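Home & Building | Features | Kitchens and Baths

The Water That Stays Behind

By Florin Dobre
14th March

Print this article | E-mail this article

Most kitchen water damage starts with small amounts of water. A burst supply line gets the attention and the insurance claim, but the cabinets I am asked to inspect have usually been wetted a spoonful at a time, over years, along one line: the joint between the sink and the countertop.

The joint is simple. A drop-in sink has a flange that rests on top of the counter, with a bead of sealant under it and clips pulling it down from below. An undermount sink hangs beneath the counter, with the sealant compressed between the top of the flange and the underside of the slab. In both cases the sealant is doing two jobs. It keeps water out, and it takes up the difference in movement between metal and counter as the temperature changes.

Silicone handles that movement well. Acrylic latex caulk handles it poorly and is still used all the time, mainly for its easy cleanup. It shrinks as it cures and pulls away from one face of the joint. The gap may be too thin to see, but it will draw water in by capillary action and hold it there.

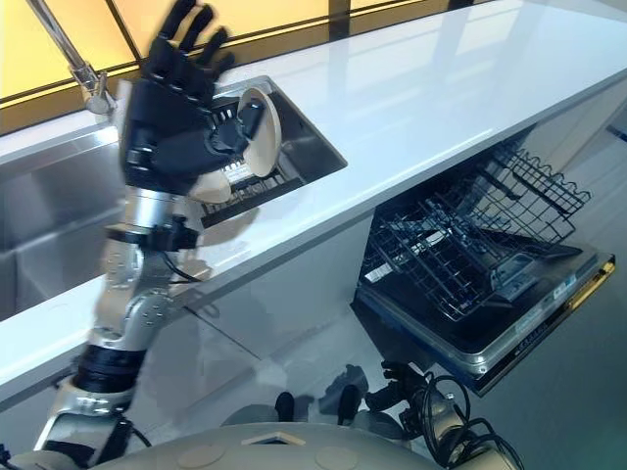
What happens next depends on the substrate. Stone tolerates a wet edge for a long time, though it may darken. Solid surface material is close to indifferent. Particleboard under a laminate skin is the weak case. The cut edge of the sink opening is raw board, and unless the installer sealed it, it takes up water and swells. The swelling lifts the laminate, the lifted laminate opens the joint further, and the rate of damage goes up. Once the board has swollen it does not return to its original thickness when it dries.

I inspected a rental building in Ashby last April where this had happened in 11 kitchens. The same crew had done all of them. The openings had been cut with a jigsaw, the dust had been left on the edge, and the bead had been laid over the dust. Sealant bonded to dust comes away with the dust. The owner had paid to replace faucets in 4 of those kitchens before anyone took a sink out.

The test for a failed joint is cheap. Dry the area completely and lay strips of paper towel inside the cabinet, along the underside of the opening. Put the stopper in and pour water around the rim only, slowly, for several minutes. If the paper gets wet, the rim is leaking. If it stays dry, fill the basin and let it drain, and check the strainer and trap next. Running the faucet first confuses the result, as water can then come from three or four places at once.
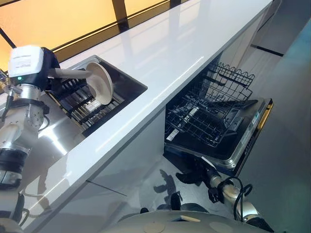 Daily load on the joint is mostly a matter of where the water lands. A dish rack on the counter sheds water onto a flat surface, and its mat or tray often drains toward the back edge, where the caulk line gets no air. Moving the rack changes this considerably. With a black slotted rack set down inside a stainless steel basin, as in the kitchen shown, a plate stood on edge drips straight into the sink. The cost is basin space. In a single-bowl sink, the rack has to come out before a large pot can go in.

The Como sink line answers this with a ledge along each long side, so that a narrow rack can slide from one end to the other. Trukus sells a folding rack that lies across the rim. I have less use for the second design, as the rack's feet sit on the very joint that ought to stay dry.

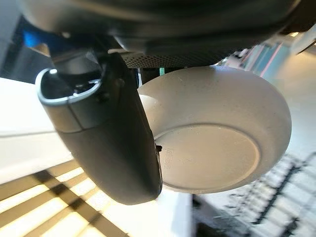
Resealing is a half-day job, and most of that is removal. Cut the old bead on both faces with a sharp blade and pull it out in lengths. Silicone residue has to go entirely, because new silicone will not bond reliably to old. A plastic scraper and a silicone remover will do it. Wipe with isopropyl alcohol and let the joint dry overnight. A fan pointed at the opening helps if there is raw board.

Where the board edge is exposed, coat it before sealing. Two coats of an epoxy sealer are enough. I have used Nisen edge sealer on several jobs and found it easy to brush, though it is slow to cure in an unheated room. Then apply a single continuous bead of 100 percent silicone, tool it once, and leave it alone. Keep water off for a full day, or longer if the label says so.

If the board has already swollen, sealing it traps the moisture and the damage continues underneath. The counter section has to be replaced. In the Ashby building that came to $700 a kitchen, with the original sinks cleaned up and put back in.

Filed under: Sinks, Countertops, Moisture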